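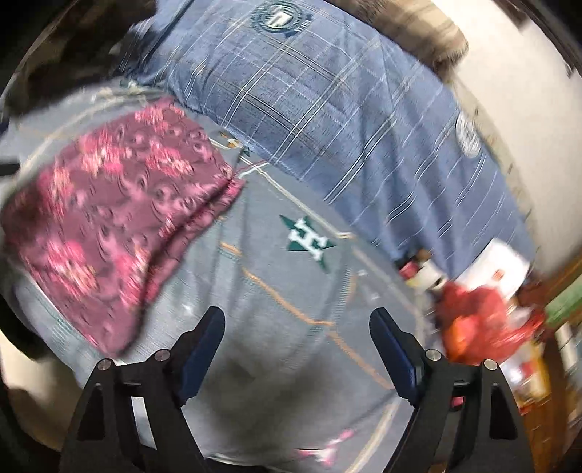 Home | Forum | Manipulation | Software and tooling | Log in

Grasp planner for clothes: is anyone getting the numbers Sirnow claims?

hliew
Has anyone here run the Sirnow planner on real laundry? The release notes in February said it "generalises across garments". We've put 447 hand-held demos through it, the fingers with the blue pads and the fisheye, and I'm not seeing it. On a single plain T-shirt it's fine. Put a patterned cloth on top of a grey knit and it picks a grasp point bang on the boundary between the two, then closes on both. The confidence score stays high the whole time, and that bothers me more than the miss does.

Before I spend another month on this I'd like to know if it's us.
Hafiz Liew

steltau_dan
What are you feeding it? If it's the raw fisheye then you're asking for trouble. It was trained on rectified crops as far as I know.

hliew
Tried both. Rectified is slightly worse, if anything, and you lose the corners.

pegbag
"Generalises across garments" means it has seen two kinds of towel. I went through the sample set that ships with it. Plain colours, one item at a time, nice even table. There's no plaid in there at all. I wouldn't trust it near a check shirt, the segmentation treats every line as an edge.

nsetiawan
I don't think that's fair. We use it at Herrero and plaid has been OK for us. What hurts is blur. Somebody demos quickly, half the cloth smears, the fingers stay perfectly sharp because they move with the camera, and the policy learns that the only dependable thing in view is the gripper. Hafiz, have you filtered on sharpness with the fingers masked out? If you leave them in, every frame passes.

hliew
No, we filter on the whole image. Hm. So the screw heads alone could be getting frames through.

nsetiawan
Yes, they did for us. Mask the lower part, rerun the filter, see how many you lose. We lost 112 demos out of our set and the double grasps mostly went away.

pegbag
"Mostly". How many trials was that over?

nsetiawan
80 before, 80 after. Same pile of clothes, reshuffled by hand each time.

pegbag
Same pile, so you've tuned it to the pile. I'm not trying to be rude but this is how all these results get made. Somebody reshuffles the same ten shirts for a fortnight and calls it robust. Swap in clothes it hasn't seen and post that.

steltau_dan
To be fair to her she never said robust.

nsetiawan
I said it's OK for us, and it is. I can do a run on new clothes next week if people want it, but I'm not writing a paper for a forum post.

clernier_user
Different angle. Hafiz, is your slip in the planner or in the pose track? Fast motion near a pile of soft stuff gives the tracker very little to hold on to, everything deforms. We replayed our demos against the logged poses and found the fingers drifting by 10 mm by the end of the longer ones. With cloth that thin you're on the wrong layer and the planner gets the blame. Clernier's replay tool is clunky but it will show you this in an afternoon.

hliew
Hadn't looked at drift past the first few seconds. Our clips are long, people fold the whole item in one go.

pegbag
I'd believe drift before I'd believe the planner is good. Doesn't explain the high confidence though. A score that can't tell one layer from two is decoration, whatever the poses are doing.

clernier_user
Agreed on the score. We ignore it and threshold on finger gap after closing instead. Crude, and it gets confused by thick hems, but at least it's measuring something.

steltau_dan
Finger gap won't help with two thin layers against one thick knit.

clernier_user
No, it won't.

hliew
Right, plan for this week: mask the fingers, refilter, replay the long clips against the poses, and leave the planner settings alone until that's done. I still think the release notes oversell it. Will post the drift plots, good or bad.

nsetiawan
Use the longest clips first. And keep the frames you reject, you'll want them when somebody asks.
Nadhirah Setiawan

pegbag
Somebody will.

Contact the moderators | Copyright forum members | Back to top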